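How do you call it when the written solo changes every night?
Music Theory and Performance – Improvisation
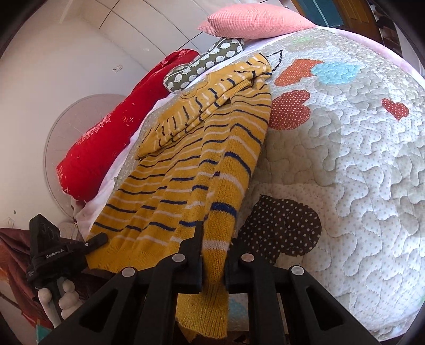

Details from the poster

Matvii Zhuravel
Hello all, English is my third language, so please excuse some mistakes. I play clarinet in a small group of 13 players. In March we perform a piece called Tratisov, by a composer who lives in our town. The middle part has a solo that is fully written, every note and every rest. But the score says "free in time, as if found in the moment".

In rehearsal I change the length of the notes and sometimes I repeat a small figure two times. Our conductor says this is interpretation. The pianist says it is already improvisation and I should write it like this in the program. I don't want to claim something which is not correct. Where is the border between these two words? And is it allowed to repeat the figure if the composer did not write a repeat?

Replies

Davina Geddes
I would separate your two changes. Stretching the notes is what the score asks you to do, and most players would call it rubato or simply interpretation. Repeating a figure is a different matter, as now you add material. It is a small addition, but the bar no longer has the same content as on paper.

In older music this would not surprise anyone. A singer or a flute player in the eighteenth century was expected to decorate a slow line, and the listeners knew that the page was only a part of the piece. With a living composer I would be more careful. Write to her or him and ask. When I played Nisbet's second trio I asked a similar thing, and the answer was three lines long and very friendly. I could keep my ornament, only not in the last bar.

For the program I would write nothing. If you write "improvised", people will expect that you invent the notes, and they may feel confused when they see you reading from the stand.

Hauke Schwerdtfeger
It's all improvisation. Even a metronome can't play the same thing twice in the same room. Just play.

Apolinar Bañuelos
I agree with Davina on the practical side, but I think the border is less clear than she says. I have recordings of myself in the same written cadenza, over two years, and the timing is so different that a friend believed it was another version of the text. No note was added. Was this only interpretation? For me, the question is whether you decide before or during the playing. If you plan at home to repeat the figure, you have made an arrangement. If you decide while your fingers are already there, then you improvise, even if it is only for one second.

One more practical thing – tell the pianist which note means that you are finished. We use a long low note and a small movement of the head.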